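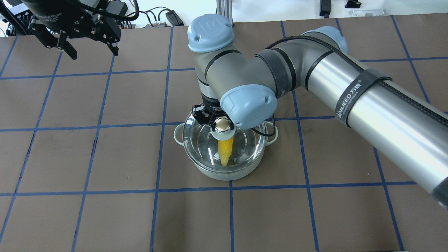
SECTION 5: SETTING UP AND WATERING IN

Welcome back, and well done on getting your Mowat self-watering planter out of its carton! Settling it in is the enjoyable part (put the kettle on first if you like), and there's no rush at all.

1. Choose a level spot with good morning light. A full Mowat is heavier than you'd think, so set it where you'd like it to live before adding any soil.

2. Click the Jalley wick into the base with the ribbed side facing up, and give it a gentle tug to be sure it's seated.

3. Soak the wick for 60 minutes in plain tap water. If you skip this the plant may sit thirsty for its first few days, poor thing.

4. Add potting mix to the fill line, pop your plant in and firm the soil lightly with your fingers.

5. Water once from the top, then pour 774 mL into the side spout. The float should rise to the upper mark.

NOTE: Over winter, say June to August, most houseplants drink far less, so let the float drop right down before you top up.

CAUTION: The reservoir holds 1,900 mL when brimming. Please don't fill it that far indoors, as any overflow leaves by the drain hole and can mark timber floors. Never lift a full planter by its rim.

Spare wicks and floats are stocked at the Trilik garden centre in Cuvcombe. Feeding is covered in Section 6.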